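Speaker notes: "Packing Light With a Family"
Dindurgate Library evening talk, 7 April 2022

(Wait for people to settle. Water is on the left. Thank Brisa Barrera for the introduction and for finding the extra chairs.)

Good evening, everybody, and thank you so much for coming out. I'm Ayana Assefa, and I have been packing for other people, mostly people much shorter than me, for 17 years now. I'm going to talk for a while about suitcases, and then I would dearly love to hear how you do it, because I've stolen every good idea I have from an audience like this one.

Start with the story of the Zutik trip. We were going for 7 nights, four of us, and I had packed as if we were moving there for good (two hair dryers! a fondue set, which was a gift for my aunt, but still). The bus driver looked at our bags, looked at me, and went to find his brother. Pause here, people usually laugh. I carried that fondue set up 98 steps to my aunt's door, and she already had one.

So that was the summer I started making lists, and I have kept at it ever since.
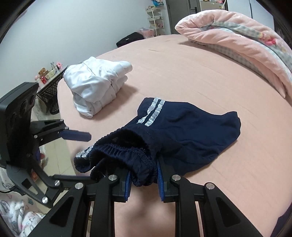 The list begins with the weather and the laundry, in that order. Find out whether there's a washing machine where you're staying, and if there is, pack for half the trip and stop. Then go through the clothes one person at a time, out on the bed, where you can see what you've got. Take a pair of shorts like the navy ones on the screen. Elastic waist, dark color, goes with any shirt in the drawer, and a gathered waistband like that is kind after a big lunch. I'd put in two pairs of those before I'd put in one pair of white pants, and I say that as a woman who owns white pants and loves them very much.

(Check the time. If running late, skip the part about shoes and go straight to Ñahui.)

Shoes. Wear the heavy pair, pack the light pair, and stuff the light pair with socks. My son argued with me over this all the way to the airport one June, and he now tells it to his friends as his own idea, so I consider that settled.

Ñahui is where we learned about the shared bag. One bag holds everything that belongs to the whole family: sunscreen, chargers, bandages, the card game with the missing queen. Before that we had four tubes of toothpaste and not one charger between us. Whoever is least tired carries it, and yes, there is some acting involved on the stairs.

(Hold up the shared bag. Pass it around, and remember to get it back this time.)

Questions next. Brisa has the microphone. Lists are on the table by the door, please take one for a neighbor.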